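Section 4: Arm placement and simulated bench check

Last updated: Jan 26, 2023

This section covers placing the arm in the simulated workshop and running a short pick check before any program is sent to the arm on the shared bench. Finish Section 3 (accounts and file paths) first. The files are kept in the Prarevau folder on the workshop PC. Work on a copy. The master is maintained by Sabina Pathirana.

4.1 Load the room

1. Open the viewer and load the room file. The first load is slow. Leave the window alone until the progress bar clears.

2. Set the time step to 1,000 steps per second. Lower values make the fingers slide through thin parts.

3. Load the arm on its stand. The base must sit flat on top of the black block, with the foot fully supported on all sides. If the base sinks into the block or floats above it, correct the height value in the arm file and leave the block where it is.

4. Turn on the side view. Check that the long forearm link with the FRANKA EMIKA lettering passes over the marble worktop and that no link cuts into the stand. Orbit the view before deciding that two parts touch. From a low angle the forearm hides a good deal of what is behind it, including part of the white mug.

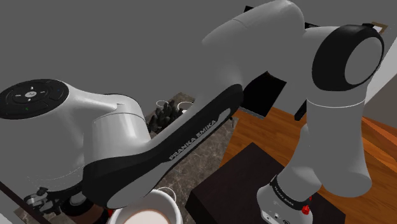 4.2 Set the working limits

1. Enter the worktop height as the lower limit for the fingertips, then add 10 mm.

2. Enter the back wall as a no-go plane. Include the framed picture, which is modeled as a solid and will stop the arm if it is struck.

3. Set speed to 26 percent for the first run. Do not raise it until 4.3 has been completed with no contact warnings.

Note: The black stand is higher than the marble worktop. A limit copied from the stand will keep the gripper from reaching anything on the marble.

Caution: Limits entered in the viewer are not passed to the real arm. They have to be typed in again at the bench controller and checked by a second person. See Section 6.

4.3 Run the pick check

1. Select the brown and black cylinder as the target. Leave the mug, the bowl and the spray bottle as obstacles.

2. Start the pick routine and pause it with the cylinder in the air.

3. Look at the hold from the front. The cylinder should be upright between the fingers, with clear space between its flat bottom and the worktop. Check the distance to the pot and the spray bottle too.

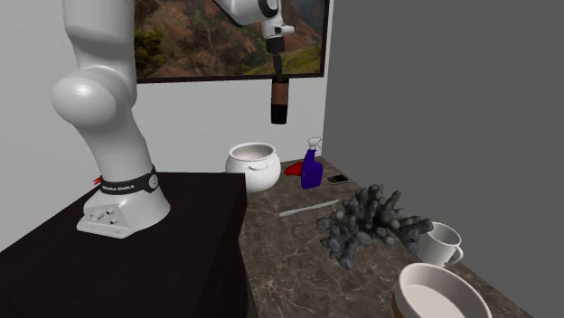
Page 71

4. Rotate the view and check the same hold from the side. A cylinder that looks upright from the front can still be leaning toward the wall.

5. Resume, and let the routine set the cylinder down. Read the contact log. Entries between the fingers and the cylinder are expected. Any entry naming the picture, the coral piece or the stand means the path has to be changed.

6. Save the path under your own initials.

Note: If the cylinder drops as soon as the run is resumed, raise the grip force one step and repeat from step 1. If it drops again, check the finger friction value against the table in Appendix B. Copies made before April still have the old value.

Bench time is booked with Eoin Tully. Bring the saved path and the contact log.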